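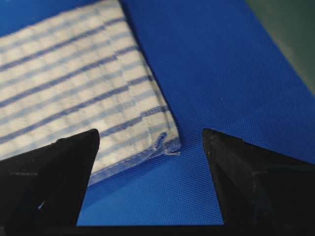 Blue and white tea towel, folded

Tea towels smell musty again as soon as they get damp

Posted by backkitchen in Laundry and Cleaning

I have a drawer full of cotton tea towels that seem fine when they come off the line, but the moment I dry a few plates with them they start to smell. It is a sour, damp sort of smell, a bit like a flannel that has been left in a swimming bag. They also don't soak up water the way they used to. They push it around the plate and I end up using two or three towels for one lot of washing up.

What I do at the moment:

Wash at 40 with everything else, normally on the mixed load setting.
Munell liquid, one full cap.
Futel softener in the drawer, also one cap.
Line dry when I can, otherwise over the airer in the back kitchen.

The machine is a Kinnunen front loader and it is 7 years old. I clean the filter when I remember. We are in a hard water area and the kettle furs up quickly. I have tried an extra rinse and it made no difference that I could tell. I tried a second brand of liquid as well, with the same result.

The towels are all cotton as far as I know. Some are old and some were bought last year, and the newer ones are as bad as the old ones. Bath towels and bedding smell normal. 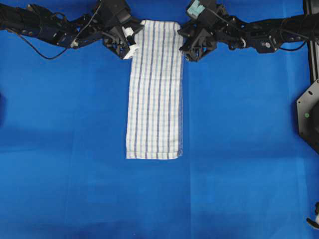 Folded lengthwise, loose threads on one edge

I would like to know if this is the machine, the water or the way I wash them. I don't want to buy a new lot of towels and have them go the same way. I would also like to avoid bleach if possible, as most of them have coloured stripes.

3 replies

pegbag_north

It is mostly the way you wash them, with some help from the machine.

Tea towels pick up fat. Even if you only dry clean plates there is always a bit left on the roasting tin or the frying pan, and people wipe the hob with them too. A 40 wash with liquid does not shift much of that. Then the softener goes on top and coats the fibres, which is why they have stopped soaking anything up. The fat and the softener stay in the cloth and the smell comes back when it gets damp.

First, strip what is in the towels now:

Fill a bucket or the bath with the hottest water your tap gives.
Stir in 100 g of soda crystals until they have dissolved. Wear gloves.
Put the towels in and leave them overnight. Do the coloured ones on their own the first time in case the dye runs.
Tip the water away. It may well be grey or yellow.
Wash them at 60 with powder and no softener.

Use powder from now on for anything that goes near food. The ordinary kind has oxygen bleach in it and liquids don't. I know you said no bleach, but this is not the chlorine sort and it has never taken the stripes out of mine. If you are worried, try one old towel.

Stop using softener on towels of any kind. If they feel stiff off the line, give them a good shake before you peg them out and again when you bring them in.

Then do the machine. Take the drawer right out (there is usually a catch at the back you press down) and scrub the underside and the hole it slides into. Pull back the rubber door seal and wipe inside the fold with an old cloth. Drain and clean the filter. After that run the hottest cotton programme with the drum empty and a scoop of powder. If yours has been on 40 for seven years there will be a fair bit of sludge in the parts you can't see, so you might need to run it twice.

Leave the door and the drawer open between washes.

One more thing about drying. Don't put a damp tea towel into the laundry basket. Hang it over the oven door or a chair until it is dry and then put it in. A wet one at the bottom of the basket for four days will make the others smell too.

Dunmow77

just boil them in a big pan for ten minutes, my nan did hers on a Sunday night after the dinner and they were always white. don't boil anything with a print on it. Or get some Zosport, it's meant for gym kit but it works on dishcloths

backkitchen

Thank you both. I did the soda crystals overnight with half of the drawer and the water in the bath was the colour of weak tea by the morning. Washed them at 60 with powder afterwards. They are much better at soaking up water. One still has a slight smell but it is an old one and I might turn it into a floor cloth.

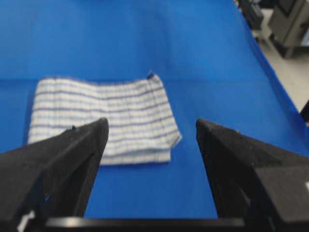
Striped kitchen towel laid out flat

The drawer on the Kinnunen was horrible underneath. There was black stuff all along the top of the slot and I had to use an old toothbrush to get into the corners. The filter had a hair grip and some gravel in it.

I haven't tried boiling, as I don't have a pan that I would want to cook in afterwards. I also haven't been able to find the Zosport in our supermarket.

Is there anything I should do about the hard water, or will the powder take care of that?

softwater_please

Coming in on the hard water part. Look at the back of the powder box. There should be a table with soft, medium and hard across the top, and you need the dose for hard. Most people use the soft water dose without knowing. Your water company's website will tell you which you are if you put your postcode in.

You can add a spoonful of soda crystals to the drum with each towel wash as well. It lets the powder get on with its job. Don't do it with wool or silk.

Some people put white vinegar in the softener compartment. I used 200 ml each time for a year or so and the towels did come out softer, but the engineer who replaced our door seal told me to stop because it can be hard on the rubber. I now use it only as a soak in a bucket and rinse it out well. Never mix it with bleach.
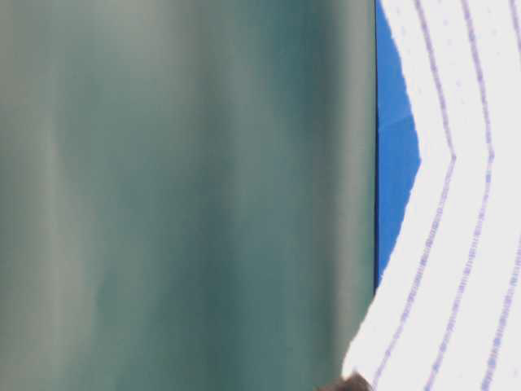 Teal and grey-green, close up

I'd also stop putting tea towels in with the mixed load. Keep them for a wash of their own with the dishcloths and aprons, and don't pack the drum. You should be able to get your hand in flat on top of the load. If it is too full they don't rinse, and in hard water that leaves them feeling like card.

For the one that still smells, soak it again before you cut it up. Mine took two goes.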